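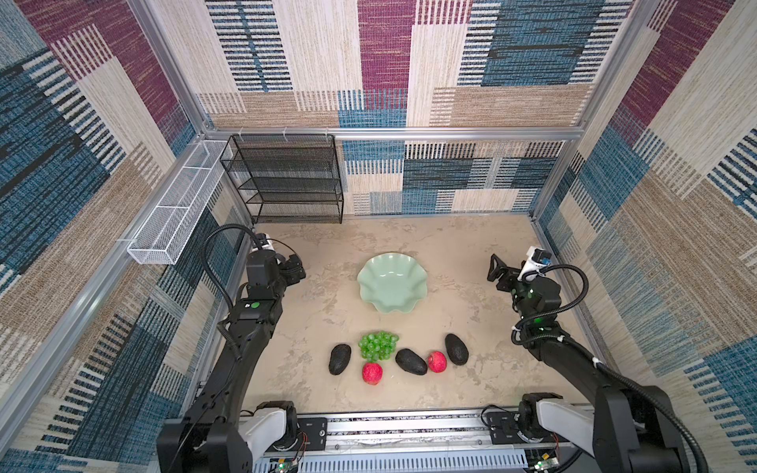 *Grapes, apples and avocados, with the green bowl.*

**Stepparent at school pickup – who signs the form?**

**lowri_j** – December 7, 2023
My husband has his daughter five nights out of every 14. The school wants both parents to sign before I can collect her. Her mom hasn't answered since I asked. Can he sign alone?

**PrebenL**
Depends on your custody order. Ours says joint decisions on schooling, and the office counted pickup as part of that. We waited two weeks.

**gkemeys**
I don't agree with Preben. Pickup on his days is his call. A school decision is which school she goes to. I'd have him hand in the order and a short letter.

**PrebenL**
You can say that, but the office still turned us away.

**siwan_p**
I'm the mom in this setup. In July my ex added his girlfriend to the list and I heard it from my son. I would have signed. Have him ask her himself, in writing – not you.

**lowri_j**
Fair point, I did send the message. He'll email her tonight.

**gkemeys**
Still think he should send the letter too. Our lawyer charged $343 to tell us the same thing.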